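**Badside shop group will not buy robot arms this year, sets terms for a second look**

PLOLLANO, December. Badside, which runs 6 neighborhood shops in and near Plollano, said it has turned down a proposal to put robot arms on its counters and will hold the money in reserve until its conditions are met.

The proposal from supplier Barbieri covered one arm per shop for table work: picking up small items, clearing counters and handling cloths. Badside had set aside a trial budget and asked Ovunska, an outside testing firm, to look at what the machines could do before any order was signed.

Ovunska's report covers 754 attempts at simple pickups. Of those, 110 needed a person to step in. Badside considers that too many for equipment that is supposed to save staff time, and notes that the sales material did not mention staff stepping in at all.
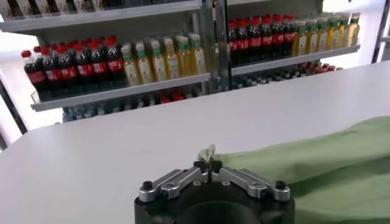 Thin, light items and soft fabric remain the hard part. A bottle has a fixed shape. A folded cloth does not, and a scrap of something leafy can tear if the grip is a little too tight. Badside's shops deal with all of these every day, and the company doubts that a good result with one says much about the others.

Price was the other sticking point. Barbieri quoted $3,000 a year per shop for service, on top of the purchase price. The quote left out spare fingertips, staff training and the counter space each arm would take up. Badside has asked for a full cost in writing, including what happens when a machine is down.

"We have heard a lot about what these arms will do next year," the company said. "We are being asked to pay for them now."

Badside will review the matter in the spring budget. Any new offer must include a paid-by-supplier trial in a working shop during open hours, a fixed service price and the right to return the equipment. No staff hours will be cut to make room for a purchase.

Questions from the press may be sent to the Badside office in Plollano.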